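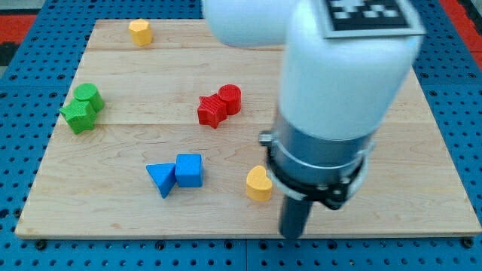 Search reviews Search Menu

Review: the Kikdale tidying arm, after two months of chores

April – by the home and workshop desk

5 minute read

The Kikdale is a single arm with a gripper on the end, sold to people who want a machine to pick up small things and put them where they belong. The makers say it suits a kitchen worktop, a playroom table or a packing bench. I had it for two months and tried it in two of those places, at home and then at Koltemgate, a small firm that packs craft kits for schools.

Setting up took most of a morning. The arm has to be bolted down to something heavy, and the base is wider than the drawings suggest, so measure twice. The software found the arm straight away but wanted a firm answer on where the table began and ended. I got that wrong and had to start again after lunch. The instructions are clear up to the point where you fit the gripper, then they skip a page.

The first job I gave it was sorting coloured blocks, and most people who try one of these will begin there too. Blocks are kind to a machine. They don't bend or spill, and a green one looks nothing like a red one. A cube or a cylinder went into the right tray nearly every time. Stars and hearts were harder. The fingers are narrow, and if they close on the point of a star the piece turns as it lifts and may drop. Pieces that touch each other cause the most bother. The arm would go for one, nudge its neighbour, stop, look again and have another go.

I ran 100 blocks through it in one sitting and did the same by hand afterwards. I was finished before my tea had cooled. The arm needed 50 minutes, and I had to step in 3 times to move a piece that had rolled out of reach. On the other hand, I was free to answer emails for most of those 50 minutes, and it made no more noise than a fridge.

Real chores went less well. Cutlery was a mixed bag – forks and spoons it could lift from a flat drainer, but anything lying in a heap defeated it. Socks were hopeless. It picked them up happily enough and had no idea which two went together, and it could not fold anything at all. Wiping the worktop is listed as a feature. It means the arm holds a cloth and moves it from side to side. Crumbs went on the floor.

Koltemgate was a fairer test. Their benches stay the same from one day to the next, the light is good, and the parts come in the same few shapes. The arm was set to put wooden beads and card pieces into trays. By the second afternoon it was keeping a steady pace, slower than the person on the next bench but without any breaks. When the parts arrived in a new kind of tub, though, it had to be taught again, and that cost them a couple of hours.

I had used the Pedilska arm before this one. It is quicker and feels better made, but it needs far more space and you have to write out each movement yourself. The Montecinos is cheaper than either and its gripper is softer, so it copes with fruit and paper cups. It is also weak. A full jar of jam was too much for it. Of the three I would choose the Kikdale for small hard objects on a flat surface, and none of them for general housework.

A few smaller points. The stop button is large and easy to reach, and it works at once. The finger pads wear quickly and spares are only sold in pairs with a new screw set, at a price I thought cheeky. Updates arrive late in the evening and the arm will not move until they are done. The cable is too short for a normal kitchen.

Can a machine do the chores yet? At home, no. You would spend longer laying things out for it than doing the job. On a shop floor with one dull, repeated task, it can take a share of the work, provided someone is nearby to put things right when a piece slips.

Good: quiet, careful with small hard parts, decent stop button
Less good: slow, poor with cloth, short cable, dear spares

Score: 3 out of 5 for a workshop, 2 out of 5 for a home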